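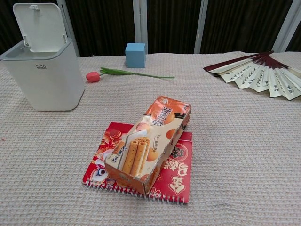
Home & Clutter > Tables, Counters and Other Lost Territory

Thread: The dining table is a sorting station now and I live here

wafflecloth
Posted in July, 6:40 am

I have reached the stage of decluttering where everything I can't decide on goes on the dining table. The theory was that I'd have to eat dinner, and so I would have to decide. I have been eating dinner standing up.

Current residents: one small white trash bin with a flip lid. One fake tulip, pinkish red. One red spiral notebook with a lion-dance head on the cover. One box of egg rolls (the crisp wafer kind, for anyone about to ask me about cabbage). A few others I'm not ready to discuss.

The rule in our house is that a thing leaves the table to a shelf, a person, or the curb. It may not leave to "the other table."

What would you do with these? Be harsh. I've already been through the linen closet and I feel nothing.

pantry_lou
Eat the egg rolls. Next question.

grommet71
Seconding the egg rolls. Is the box any good, though? If it's the long narrow cardboard kind, it makes a decent drawer divider.

wafflecloth
It has been through some things. The corners are creased and the top is a bit crumpled. I would not call it storage grade.

grommet71
I have used worse.

pantry_lou
You keep your batteries in a butter tub, we know you've used worse.

Odukoya_Lane
I'm going to stick up for the bin. A little lidded bin is the most useful thing a person can own. Bathroom, craft desk, next to the dryer for lint. I've got one by the sewing machine for thread ends and I would sooner give up the sewing machine.

wafflecloth
My problem with the bin is that I already have a bin. I have several. I bought a Skormont for under the sink in the spring, and this one got demoted to the hallway, where it caught receipts for a while and then caught my shin.

Odukoya_Lane
Then it goes to the bathroom.

wafflecloth
The bathroom has a bin.

Odukoya_Lane
Well, now it has a choice of bins.

fekura_fan
Can we talk about a trash bin being on the tablecloth? Where people eat? I don't want to be that person, but I am that person. I'd have the cloth in the wash before I'd sorted a single thing.

wafflecloth
I washed the bin first. Also it's a waffle weave, it needs a wash every time someone looks at it with toast in their hand. Crumbs go down in those little squares and retire there.

fekura_fan
This is why I own a vinyl one.

pantry_lou
This is why nobody stays for dessert at your house.

fekura_fan
Rude, and also they leave because of the dessert.

Aminu Adeleke
Long-time reader, and I disagree with most of this thread. The table method doesn't work. I tried it for an entire winter. You aren't making decisions, you're giving the clutter a nicer view. Put it all in a box, tape the box, write the month on it. If you haven't opened it in a year, out it goes without looking.

wafflecloth
I have a taped box. I have a shelf of taped boxes. The oldest one says "misc, important." I'm scared of it.

Aminu Adeleke
Then you're doing it right and you need to finish.

grommet71
Strong no from me. I did the tape thing and threw out the feet to my own bookcase. It leaned for 7 months before I gave in and bought a new one.

Aminu Adeleke
You could have bought feet.

grommet71
I am aware of that now.

stemware
Nobody's touched the tulip, so I will. One fake flower isn't a decoration, it's a leftover. Either get a bunch or let it go. I had a single silk peony in a bottle for years and every visitor asked me who died.

wafflecloth
It was part of a bunch at one point. I gave the rest to my sister with the vase and this one must have stayed behind the radiator. It lies down very nicely. It's been the best behaved thing on the table.

stemware
Mail it to your sister.

wafflecloth
She'll know I kept one back.

Odukoya_Lane
Put it in the bin. Lid up. Bathroom. You have now solved two items and you're welcome.

stemware
I hate that this would look okay.

pantry_lou
And the notebook? Is anything written in it?

wafflecloth
Four pages of grocery lists, then a page that just says "call them back." I don't know who. I don't want to use it for something boring when the cover is that cheerful, so I've used it for nothing. I have also got a drawer with something like ten other notebooks in the same situation.

fekura_fan
Tear out the lists and give it to a kid.

Aminu Adeleke
Or write down what's in the taped boxes.

grommet71
Okay, that one's good. I'm annoyed that it's good.

wafflecloth
Update, 9:15 pm. Notebook is now the official box register. The bin is in the bathroom on a trial basis, next to the other bin. Tulip is still under review. I had soup at the table, at the far end, sitting down.

pantry_lou
And the egg rolls?

wafflecloth
With the soup.

fekura_fan
With SOUP?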